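Notes on the Spring Reorganization of the Sitting Room

The following is a record of work carried out in our home in Plamasden during the month of April. 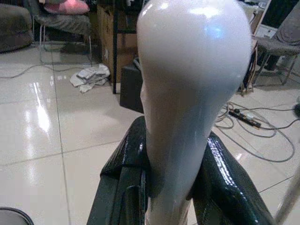 The tiled floor, with the gray seating and the pink cushion toward the back.

The sitting room had not been put in proper order for 15 months. In that time it had taken in the contents of two other rooms, and a good part of the floor could no longer be walked on in comfort. It was decided that the matter should be settled before the summer visitors arrived from Plivilville.

The floor was considered first. The tiles are a light beige-white with thin gray grout, and they are glossy enough that the ceiling lights show in them. This is pleasant in the evening and unforgiving in the morning. Every item set down on such a floor is noticed. I have tried rugs on two occasions and removed them both times, as they slid whenever the door to the yard was opened.

White objects present a particular difficulty in this house. Anything smooth and shiny shows fingerprints, and the rounded kind will not stand on a shelf without support. I now keep these pieces together in one shallow box lined with a kitchen towel. The box came from Kwok, the housewares store near the bus station, and measures 12 inches across. A second one has been ordered.

Seating was the subject of longer discussion. The dark gray soft seat is low and takes up more space than its usefulness would suggest, but it is the first place any guest chooses. It will remain. The chair with the gray fabric seat and thin metal legs is light enough to be moved with one hand, and felt pads have been applied to its feet to protect the tiles. The pink cushion belongs to no set. Several attempts have been made to assign it to the bedroom, and it has been returned to the chair each time.

A shelving unit of the Cetamis type was considered for the back of the room, where most of the clutter collects. The purchase was postponed. Shelves in this household tend to be filled within a week, and it seemed wiser to reduce the number of belongings first. About 900 photographs, most of them loose prints in envelopes, remain to be sorted, and these will need a dry place in the meantime - the hall closet has been proposed.

Work on the cluttered area will continue in May. Readers who have found a reliable method for cleaning thin grout lines without harsh products are invited to leave it in the comments. Vinegar has already been suggested and will not be used.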